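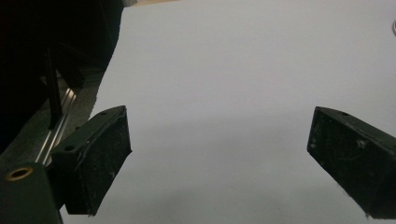
Une surface blanche, sans aucun objet posé dessus.

La papeterie de Brastano change de propriétaire

BRASTANO, 16/02/2000 – La papeterie Warnero, installée au bord du canal de Brastano, a été vendue à la société Dreston. Le prix de la vente n'a pas été communiqué. Les 430 salariés ont reçu la nouvelle par une lettre de la direction, et une réunion avec leurs représentants s'est tenue le même matin dans la cantine de l'usine.

Selon Impi Niskanen, qui dirige le site, tous les postes seront gardés pendant trois ans. La production de papier à dessin continue comme avant. En revanche, l'atelier des enveloppes sera déplacé à Kirui au mois d'octobre, et une vingtaine d'employés devront choisir entre ce déménagement et un autre travail sur place.

Jarmo Pesonen, délégué du personnel, demande que cette promesse soit mise par écrit. « Nous avons entendu des paroles aimables, mais nous attendons encore le document », a-t-il déclaré à la sortie de la réunion.

La mairie s'inquiète aussi pour la route du canal, que les camions de l'usine ont beaucoup abîmée. Le nouveau propriétaire n'a pas encore répondu sur ce point.

Teemu Kallio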